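Equipment Planning Coordinator, Kitchen Robotics
Flamside, Skundcombe site
Full time, starting in May

We're growing, and we need somebody who loves a good spreadsheet as much as a good robot! Flamside builds and tests arms that do kitchen work, first in simulation and then in our test kitchens at Skundcombe. Right now we run 10 arms. The plan for next year takes us to 13, plus the grippers, mounts, spare joints and countertop appliances that go with them, and you'd be the person who works out what we buy, when we buy it and what it's going to cost us.

You'd sit right beside the simulation team (great people, always happy to explain what a wrist joint does). Most of our purchases get tried out in a rendered kitchen before an order goes in, so you'll see very early whether an arm can reach across the counter to the appliances, and whether we need the longer forearm or can save the money for something else.

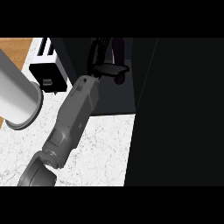

What you'll be doing

Keeping the equipment list up to date. It has 618 lines at the moment, from whole arms down to toasters, and a fair few need a fresh price.

Building the yearly budget with the lab leads, including repairs, spares and software seats.

Getting quotes and comparing them. Our arms come through Sriwong and most of our gripper parts through Plallport, and lead times can be long, so early orders matter a lot.

Planning floor space and power for the new test kitchens before anything gets delivered.

What we'd like to see

Two years or more in purchasing, lab management or project planning. Robotics experience is welcome but you don't need it. You should be comfortable asking an engineer "do we need this one or would the cheaper one do?" and then listening to a long answer!

How to apply

Send a resume and a short note about a piece of equipment you helped buy, good or bad, to the Flamside hiring desk, quoting job number 102. Interviews are held on site and include a tour of the test kitchens.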